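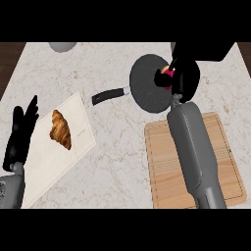 Caravmont im Test: Frühstück aus dem Simulator

Seit April habe ich ein Abo für Caravmont, das Küchenpaket für den Simulator von Pluldale, und ich muss jetzt endlich mal was dazu schreiben! 118 Euro im Jahr kostet der Spaß, dafür gibt's die Küche, zwei Arme mit Händen und rund 900 Gegenstände zum Greifen.

Angefangen hab ich natürlich mit Gebäck (ich hatte Hunger). Die rechte Hand hält ein Teilchen mit knallpinker Füllung oder Glasur über die Pfanne, das Croissant liegt noch links auf seinem Papier. Der Marmor mit den feinen Adern sieht für ein Paket in der Preisklasse richtig gut aus, und die gesprenkelte Pfanne hätte ich gern in echt.

Was mich nervt: die Greifkraft. Der Regler geht von 0 bis 100, voreingestellt sind 50, und damit ist mir weiches Zeug ständig weggerutscht. Im Handbuch steht dazu ein einziger Satz. Und das Laden der Küche dauert auf meinem alten Rechner ewig, da kann man sich in Ruhe einen Kaffee machen.

Vorher hatte ich Dredover, das läuft flotter, aber da gab's fast nur Würfel und Dosen, und das wird abends um zehn dann doch etwas fad ... Ich bleibe also erst mal bei Caravmont. Als Nächstes will ich das Schneidebrett ausprobieren, die Messer muss man allerdings extra freischalten.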